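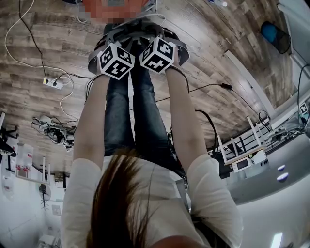

Grurbridge Laboratory for Human Motion and Robot Learning
Pre-Session Safety and Method Inspection: Head-Mounted Capture with Hand-Held Marker Cubes
Study: Enine, phase 2
Room: Lindemann capture room
Completed by: session operator, before the first recording of the morning
Results: S = satisfactory, C = satisfactory with comment, A = action required

Section 1. Floor and cables

1.1 Walking paths between the entrance and the participant position are free of cables. Result: A
Comment: Cables cross the open floor. The long white cable is to be moved against the wall and covered before any standing or walking trial. Seated trials may proceed.

1.2 Power strips are out of reach of the participant's feet. Result: C
Comment: A white power strip is in use on the floor with plugs inserted. Mount it at the base of the wall by the end of April.

1.3 Unused cables and small devices are stored. Result: A
Comment: A tangle of black cables and small devices remains on the floor. One marker tag lies among them. Loose tags must be removed or fixed in place, as the tracking software treats every tag it detects as a reference point.

1.4 Office chairs are moved clear of the capture area. Result: C
Comment: Acceptable for seated trials only.

Section 2. Participant

2.1 Long hair is tied back. Result: A
Comment: Hair hanging forward can cover the lower part of the camera view and may catch on the head mount. Hair ties are to be added to the session kit.

2.2 Sleeves do not cover the hands or the marker cubes. Result: S
Comment: Forearms are bare. Loose sleeves should still be checked again after each break.

2.3 Leg straps are flat, even and comfortable. Result: S
Comment: The participant must be told not to stand until the straps have been released — this instruction is now part of the spoken script.

2.4 Cube cable follows the forearm and has slack at the elbow. Result: C
Comment: Slack was adequate with the arms extended. Repeat the check with the elbows bent.

Section 3. Marker cubes and tracking

3.1 Printed faces are clean, flat and free of glare. Result: S

3.2 Each cube shows at least two faces to the head camera in the starting pose. Result: S
Comment: Pose error rises sharply when a single face is visible. In the pilot series, 58 of 2495 segments were rejected for this reason.

3.3 Cubes are held apart during calibration. Result: C
Comment: Participants tend to bring the cubes together over the knees. The minimum gap is 12 centimeters for the calibration recording. No minimum applies during the task itself.

3.4 Fixed wall tags are secure and match the room map. Result: S

3.5 Hand paths replay correctly on the Grorora arm at reduced speed. Result: C
Comment: Replay followed the recorded path within tolerance, except for one wrist rotation near the joint limit. The limit is to be set in software before full-speed replay is allowed. No person may be inside the arm's reach during replay.

Section 4. Recording and privacy

4.1 Ceiling lights are on and steady. Result: S

4.2 Blurring is applied to restricted regions before files leave the room computer. Result: S
Comment: The method group asks that blurred regions be excluded from the error analysis. Roughly 200 frames from the pilot series were included by mistake and have been withdrawn.

4.3 Signed consent is on file and the stop word has been rehearsed. Result: S

Decision

Seated recording is approved once items 1.3 and 2.1 are closed. Standing and walking trials are on hold until item 1.1 has been inspected again. Comments under 3.3 and 3.5 are forwarded to the method group for the next revision of the Enine protocol.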